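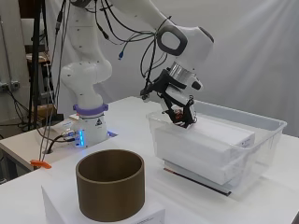
Keeping whisky at home

Store bottles upright. Strong spirit in contact with a cork will soften it, and a soft cork crumbles when you pull it. Keep them out of sunlight and away from the stove.

An open bottle that is more than half full will hold for a year or so. Once it gets low, pour it into a smaller clean glass bottle with a tight cap and write the name on a label.
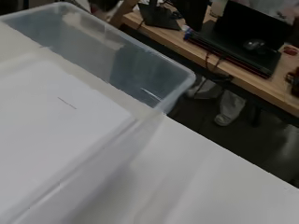 Csenge Szalai: I tip mine on its side for a few seconds every September to wet the cork, then stand it back up. Only 2 corks have broken on me in 7 years.

If a cork does break, strain the whisky through an unbleached coffee filter and close the bottle with a spare stopper. Save stoppers from empties for this.
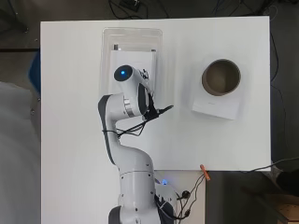

Toltitz, 23 April 2024. Rinse glasses in hot water with no soap and let them air dry upside down on a rack. Store them right side up, or they pick up the smell of the shelf.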